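Old office towers get a second go at Tirside

24 October 2024

The town of Tirside has discovered what happens to office computers when the office has stopped loving them. They go to Lerus, the repair shop on Chae Street, which has taken in 98 retired desktop towers since February and is putting them back to work one processor at a time.

The machines came out of the Brinano building when its tenants moved on to something thinner. They are heavy, plain and built like filing cabinets, and the shop is very fond of them. 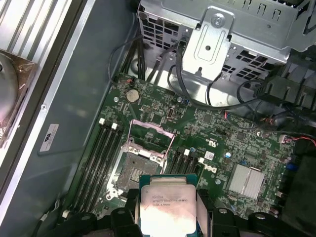

Lerus buys its replacement processors second-hand and checks the printing on the lid of each one against the job sheet before it goes near a board. It is dull work that saves a good deal of swearing. The Xeon E5-1630V3 is the sort of part that once turned up on a purchase order with several signatures under it, and now changes hands for less than a decent pair of boots. The socket is opened first, the load plate swung up out of the way, and the chip lowered in flat. Any colour commentary from the next bench is discouraged at this point.

The memory comes out too, and goes into a labelled tray until the board has been looked over.

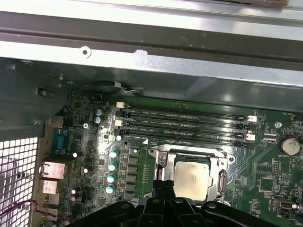

Four empty memory slots across the board, with the blue serial port still at its post.

Each finished computer is sold for $800 or lent free to local clubs, depending on who asks and how nicely. The price has drawn some comment. The shop's position is that it includes a 2-year warranty, a full clean and the removal of whatever was living in the fan.

A tower takes 5 hours from door to shelf, much of that spent waiting for tests to finish. Lerus favours laying the case flat with the side panel off, an arrangement that gives good access and nowhere to put your coffee.

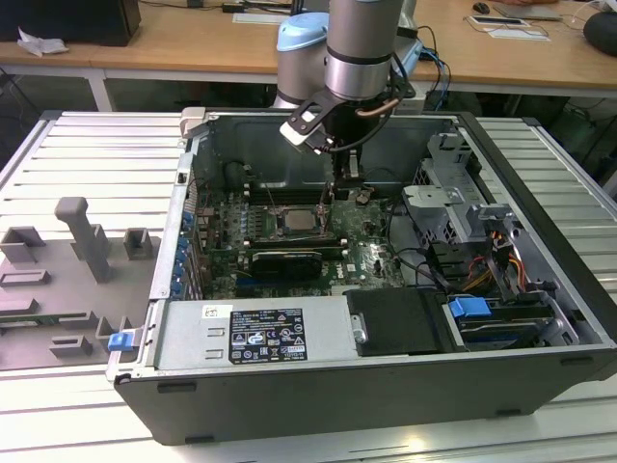 A tower on its side with the cover off, graphics card in place and power supply at the front left.

Demand has been steady, mostly from people who want a computer they can open without a heat gun. The local history group has asked for one to catalogue its photographs. The model railway club has asked for more than that and been told to wait its turn. 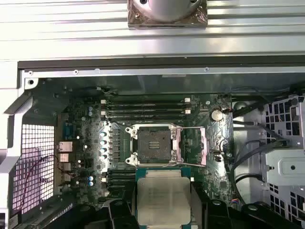 The shop has no plans to take laptops, which it regards as a young person's problem. It will accept more towers from any business clearing out a storeroom, provided they arrive with their screws. Drop-off is through the rear door on Chae Street during shop hours. Keyboards are not wanted, whatever their condition.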